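About Demard

Demard keeps contract and service-time records for professional baseball. The company maintains a structured database of player agreements, option terms, roster moves and arbitration filings, and licenses it to player agents, broadcasters and league offices that do not want to build one themselves.

What We Do

A baseball contract is a short document with a long list of side effects. A club option changes the luxury tax number. A day on the injured list counts toward service time, and a day on optional assignment may or may not, depending on how many days the assignment lasts. A signing bonus is paid on one schedule and charged on another. Demard records each of these items as a separate field, with the date it took effect and the document it came from.

The main database currently holds 2681 active agreements. Of these, 2383 have been checked line by line against a primary source. The remainder are marked as reported and are excluded from any total unless the client turns them on. A reported agreement stays in that state until a primary source is obtained. We do not promote a record on the strength of a second news report.

Products

Tandetti is the contract database. It is delivered as a nightly file or through a query interface. Each agreement is broken out by season and carries base salary, bonus proration, option type, option value, buyout, escalators and no-trade language. Where an escalator depends on plate appearances, innings or award voting, the trigger is stored as a rule and evaluated each morning during the season.

Ebihara is the service-time ledger. It stores one row per player per day, going back to the first day the player appeared on a forty-man roster. Transactions entered after the fact are applied to the day they took effect, and the previous version of the row is kept. A client can ask what the ledger said on any past date and get the same answer each time.

Drirko is the modeling tool. It reads from the other two products and projects payroll for up to 16 seasons under assumptions set by the user. It does not predict performance. Users supply their own playing-time estimates, and Drirko applies the contract terms and the tax rules to them. Arbitration salaries can be entered by hand or drawn from a table of comparable players.

Methods

Every new agreement is entered twice, by two different analysts working from the same source. The two entries are compared field by field. Any mismatch is sent to a third analyst, who sees both values but not the names attached to them. Most mismatches involve the payment date of a bonus or the wording of a vesting condition. Dollar amounts rarely differ.

Deferred money is recorded twice: once at face value and once at present value. The discount rate used is stored with the record. If the rate is later revised, a new present value is added and the old one is left in place with an end date.

Minor league agreements are covered only when they include an invitation to major league camp or an opt-out date. We do not cover amateur bonuses at this time. International free agent contracts are covered once the player is assigned to a forty-man roster.

Corrections

Clients and agents may report an error through the account page or by letter. A report must name the player, the field and the season. We acknowledge each report by noon Eastern on the next business day. Closed reports stay visible in the change log for 90 days and are then moved to the archive, where they remain searchable by account holders.

A correction to a past season will change any total that depends on it. Clients who need fixed numbers for a publication or a hearing should request a frozen copy. Frozen copies are numbered and are never updated.

History

Demard began as a spreadsheet. Femi Nwankwo, the founder, was working as a salary analyst for a player agency and needed a service-time count that could be defended in an arbitration room. The counts then in circulation disagreed by a day or two for a large share of players, and the day or two was sometimes the whole case. He rebuilt the counts from transaction notices and licensed the result to two other agencies the following winter.

The contract database was added after that, and the modeling tool came last, at the request of a broadcaster that wanted payroll graphics it could update during the winter meetings. Nwankwo still reviews all changes to the service-time rules and signs the release notes.

Ownership and Independence

Demard is privately held. No club, agency or player has a stake in the company. Employees may not place wagers on baseball, play in paid fantasy baseball contests or accept tickets from a client. Analysts who previously worked for a club do not enter or check that club's records for two full seasons after joining.

We do not offer opinions on whether a contract is a good one. Requests for comment on specific signings are declined.

Working With Us

Licenses run for one year and start in any month, though most clients begin in November. Trial access covers a single past season in all three products. Analyst positions are posted in May, and applicants are given a sample agreement to encode as part of the process. Prior work in baseball is not required. 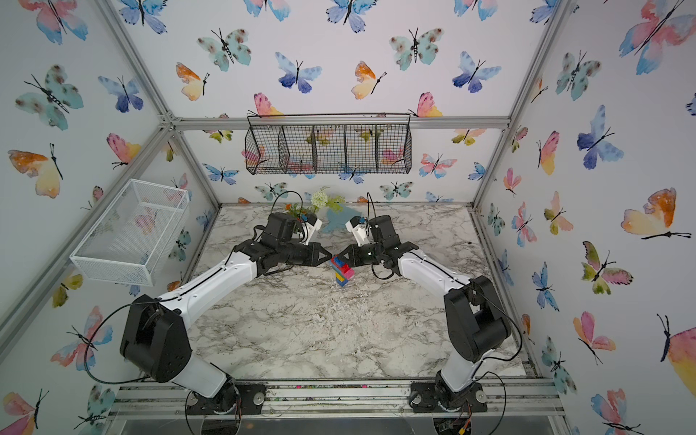 Two arms at a marble-patterned tabletop, each with a small camera at the wrist.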